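What does a conductor do?

When you go to a concert for the first time, you may see one person who plays no instrument at all. This person stands in front, on a small box, with their back to you, and moves a thin stick in the air. This is the conductor. Many children ask me if the musicians could play without one. It is a very good question.

My name is Violeta Insaurralde and I play the viola in the Zirkirness Youth and Family Orchestra. A viola looks like a violin but is a little bigger and has a deeper voice. In our orchestra we are 34 players. I sit near the middle, so I see the conductor very well and I hear the trumpets even better.

Keeping together

Try to clap with one friend. It is easy. Now try to clap with your whole class, with your eyes closed. After a short time some of you will be too early and some too late. In a big hall it is even harder, for the sound needs time to travel from the drums at the back to the violins in front. So we do not only listen, we also look. The conductor shows the beat with the stick, and the stick has a name: the baton.

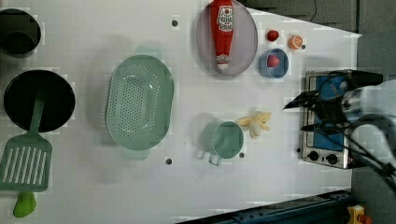
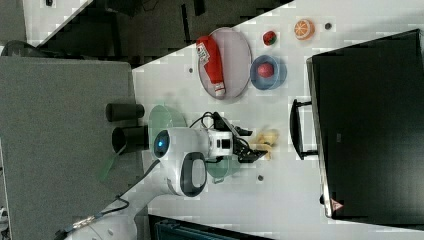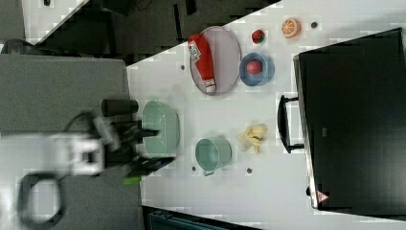
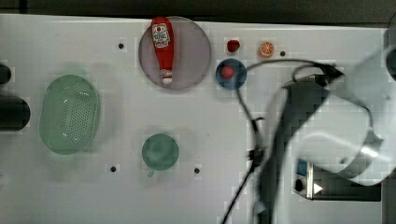

A white tabletop with kitchen things on it

How to show the beat

The first beat of every bar goes down. It is the easiest one to find, and if you are lost you wait for it. In a march there are two beats, down and up. In a waltz there are three: down, out to the side, and up. You can try this at home with a pencil. Put on some music, find the strong beat, and let your hand fall on it.

The other hand has a different job. It can say "softer, please" with the palm turned to the players. It can say "louder" with the palm up. Sometimes it only points to the flute, and the flute player knows that now it is her turn. Before a slow piece our conductor takes a deep breath, and all of us breathe with him.

The work before the concert

The conductor has a very big book, the score. In my own part there is only the music for the viola. In the score there are all the parts, one under the other, and on some pages there are 11 lines of music to read at the same moment! The conductor studies it at home for many weeks. Then come the rehearsals. We meet on Monday evening and play the hard places again and again, first slowly and then faster.

Small groups can do it alone

A string quartet has four players and no conductor. They look at each other, and often the first violin gives a small nod to begin. So the answer to the question is yes, musicians can play without a conductor, but with many players it becomes very difficult.

Come and try

In May we play at the Metley Hall, which has nearly 3,000 seats. Children from age 5 are welcome. After the last piece you can come to the front and hold a baton.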